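Incidencia 3551 - Portal de reservas Burnside
Estado: resuelta
Categoría: correo saliente / confirmaciones
Abierta por: Yaowalak Sombatkul, Taller Plesitz

Descripción
Desde mayo, los alumnos que reservan plaza en un curso no reciben el correo de confirmación. La reserva se guarda bien y aparece en el calendario. El pago también entra. Si reenvío la confirmación a mano desde la ficha del alumno, llega en un minuto.

Probado antes de abrir la incidencia:
- Carpeta de correo no deseado en tres cuentas distintas: nada.
- Otra plantilla de correo: mismo resultado.
- Cerrar sesión y volver a entrar: mismo resultado.

Nota de soporte, 9:40
En el registro de la cola salen 26 mensajes con error 400 al generar el cuerpo. No llegan a salir del servidor, así que no es un problema de filtros. Pedimos la ficha del curso completa, con textos.

Respuesta de Plesitz, 10:15
Copio el texto de la ficha más abajo.
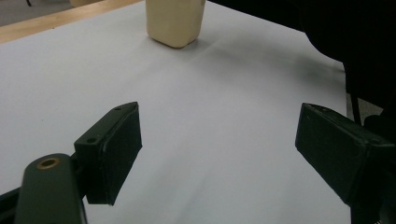
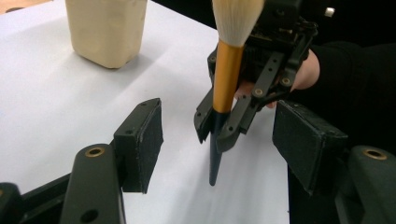
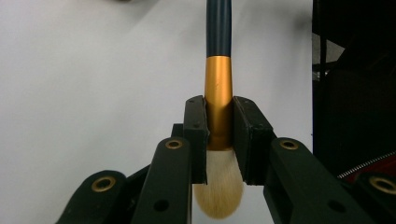

El texto de la ficha es el mismo desde que abrimos el curso, salvo el apartado de material, que cambié en mayo. El límite es de 20 plazas y no lo he tocado. En material puse una línea por artículo, y la del pincel dice: "Pincel de punta redondeada, virola dorada y mango azul grisáceo, como el de la última foto & similares". Las otras líneas son papel, trapo y delantal. La ficha se ve bien en la web pública, tanto en el ordenador como en el móvil.

Nota de soporte, 11:05
Reproducido en el entorno de pruebas. El envío automático pasa por el módulo Dehghan, que inserta el apartado de material en la plantilla sin convertir el signo "&". El reenvío manual usa el módulo antiguo, Vornberg, que sí lo convierte. De ahí la diferencia.

Solución provisional: sustituir "&" por "y" en la ficha, guardar y vaciar la caché de plantillas en Ajustes > Correo > Plantillas.

Respuesta de Plesitz, 11:30
Cambiado y guardado. Hice una reserva de prueba y la confirmación llegó. ¿Hay que reenviar las pendientes una por una?

Nota de soporte, 11:50
No. Hemos relanzado la cola desde aquí y los 26 mensajes figuran como entregados. La corrección del módulo Dehghan queda para la próxima actualización. Hasta entonces conviene no usar "&" ni "<" en los campos de texto libre.

Cerrada a petición de la usuaria, 12:10.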